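Workroom walk-round, February 2020
Grudham unit, back room, sheet 3

Did the floor first this time, so the comments run a bit backwards. Sorry to whoever files these!

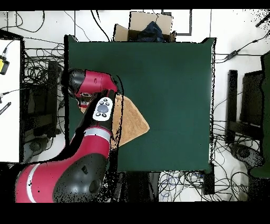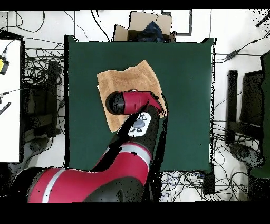
1. Green table, top surface - OK. Tan cloth out on it. I want cloths folded and put away at the end of the day, please.

Livska asked whether a cloth on the table should count as a fail at all, and said their own sheet only marks loose blades and liquids. Fair point, so I've left it as a comment.

2. Cables on the floor - NEEDS WORK. There are black ones looping across the white floor past the table, and a proper tangle down by the white unit on the left. I had this one in November too. Clips are on order from Cemel, 11 packs, and I'd like them fitted before anything else on this sheet.

3. Cardboard box behind the table - MINOR. Flaps open, dark blue thing bunched up inside. Tape it shut or empty it, I don't mind which, but keep it off the walking route (we say 700 mm clear, and I do measure).

4. Yellow device on its cable by the white unit - OK for now. Would love a proper hook for it.

5. Extinguisher, corridor side - OK, tag 73, pin in.

6. Door closer - still slams. Oil it!

Next look once the clips are in.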